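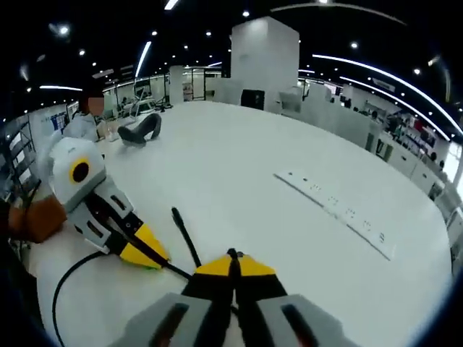 Hi Roya,

Progress report on the Utville network refresh, covering everything since the kickoff call. You asked me to keep it readable, so I've left the port maps and the cable schedule in the shared folder and stuck to what's done, what isn't, and where the money went. Shout if you'd like the long version of anything (I have a very long version of the cabling).

Where we are

The short answer is that the Holloway building is finished and the annex isn't. All the access switches in Holloway have been swapped, the old ones are boxed up in the basement storage room waiting for the recycler, and every floor is now on the new address plan. The annex still has its old switches on the second floor and in the loading area. I'd hoped to be further along there and I'll get to why.

We've now moved 130 wired ports over to the new gear. Most of those were desk drops, plus the printers, the door readers and the phones in the front office. The door readers were the ones I was dreading! They came back up on the first try, all except the one by the bike racks, which had been wired years ago with a patch cable spliced in the ceiling. I replaced the whole run and it's been quiet ever since.

Wireless

We put up 16 new access points in Holloway, using the mounting positions from the survey with two exceptions. The one planned for the middle of the third-floor corridor would have ended up right against an air duct, so I moved it a few feet toward the stairs. And the one in the big meeting room went on the wall instead of the ceiling, as the ceiling tiles in there are glued and facilities asked me very nicely to leave them alone.

Coverage is a lot better. The dead corner near the kitchen is gone, and people on the third floor can now walk to the elevator in the middle of a call without dropping it. I had three complaints in the first week, two of them from laptops that had the old network name saved with an old password. The third was a real problem: the access point outside accounting kept jumping channels in the middle of the morning. I've fixed its channel by hand for now. It's a workaround and I don't love it, but it has held, and I'd like to see the next firmware before I spend another evening on it.

Guest access is running on its own segment and can't see anything internal. I tested that from the lobby with my own phone and then had Léonie Gilbert try it from a borrowed laptop, as she's much better than I am at getting into places she shouldn't. She couldn't reach the file server, the printers or the switch management pages. She did find that the guest sign-in page still said "Welcome to Template Site" at the bottom, so that's been changed.

Cabling

This is where the time went. The drawings we were given for the annex show a tidy bundle of runs from the second floor down to the closet next to the loading area. What's in the wall is a different story. Some of the runs stop at a junction box above the restrooms, a few go to a closet that was turned into a supply cupboard, and several aren't labeled at either end. Léonie and I spent the better part of four days with a toner tracing them one at a time. We now have a proper record, which the annex has never had as far as I can tell, and it's in the folder as a spreadsheet with a tab for each floor.

In total we've pulled 941 feet of new cable. That's over the estimate, mostly because of the junction box business, and I've already stopped using the existing runs in the loading area entirely. They test okay at low speed and then fall apart as soon as you ask more of them. I'd rather pull new cable once than come back every other month to chase a flaky link.

I also want to flag the fiber between the two buildings. It's fine! It's older than I'd like, but the loss readings are comfortably inside the limits and I don't see any reason to replace it in this budget. If you ever have the courtyard dug up for something else, that would be the moment to drop a spare conduit in. Just put it on somebody's list.

Power and cooling

The main closet in Holloway runs warmer than it used to, now that the new switches are powering the access points and the phones as well. I've put a small sensor in there that sends an alert if it climbs too far, and so far it hasn't. The door had a rolled-up floor mat leaning against the vent, and moving that helped more than anything else I tried.

The battery backup is a bigger question. The old unit carried the old switches through a short outage with plenty to spare. With the new load, my test gave us 40 minutes before it shut down, and the phones went with it. That's enough to ride out a blip or do a clean shutdown, but if you want the phones to last through a long afternoon outage you'd need a second unit. I haven't included one in the budget. Tell me which way you want to go and I'll get a price.

Software and monitoring

We settled on Plotus for monitoring after trying it next to Tastus for two weeks. They're both decent. Tastus has the nicer maps, and I'll admit I was sold on it for the first few days, but it kept losing track of switches after a restart and I had to add them back by hand. Plotus is plain to look at and it simply carried on. It emails me when a link goes down, and it emails your front desk if the internet connection goes down, which was something you asked for on the kickoff call.

Switch configurations are now backed up every night to the file server, with a second copy kept off site. I did a full restore onto a spare switch to make sure the backups are good for something. It took me a couple of tries, mainly because I'd written the restore steps in a hurry and skipped one. The steps have been rewritten and Léonie followed them cold without asking me anything, so I'm happy with them.

One thing still open is passwords. The management accounts are all new and unique, but two of your staff still have logins left over from the previous contractor's setup. I've disabled one. The other belongs to a person who uses it to check the phone system, and I didn't want to lock them out without a word from you first.

Money

We're inside the budget overall. Hardware came in slightly under, as the switch supplier gave us the bundle price on the access points too. Labor is over, and that's the cable tracing. The two nearly cancel out. I've used part of the contingency for the extra cable and the wall plates, and I'm keeping the rest back for the annex.

I don't expect to ask for more unless you want the second battery unit or you decide to extend wireless into the outdoor seating area. A few people have asked me about the seating area in the hallway, so I'm passing it along. It would mean a weatherproof access point and one new run through the outside wall.

What's next

First up is the annex second floor. The switches are here, configured and labeled, and I need one evening with the floor empty to swap them. After that comes the loading area, which needs the new cable terminated before I can do anything useful. The barcode scanners down there are fussy about their wireless settings (they only like the older security mode), so I'm giving them a small network of their own until they're replaced.

Then there's the cleanup: labeling the last patch panels, taking down the dead cable above the restrooms, and walking your front desk through the one-page guide for when something stops working. I've drafted the guide and it could use a reader who doesn't do this for a living. Could you lend me somebody for half an hour?

If the evening slots work out, the annex should be done well before July, and I'd like to leave a few weeks of normal use after that before we call the project closed. Small things always turn up once everybody's back at their desks.

What I need from you

An evening for the annex second floor, any one you like as long as the cleaning crew knows I'll be in there with the lights on. A yes or no on the second battery unit. And a decision on that leftover phone system login, when you get a minute.

Also, please thank the front office for me. They put up with me crawling under their desks for two mornings and even saved me a bagel – sesame, too.

I'm on site most mornings and by phone the rest of the time. The next report will come once the annex second floor is live.

Recent items
Utville network refresh: kickoff notes
Holloway wireless survey, final positions
Annex cable record, first pass
Monitoring trial: Plotus and Tastus side by side
Front desk guide (draft)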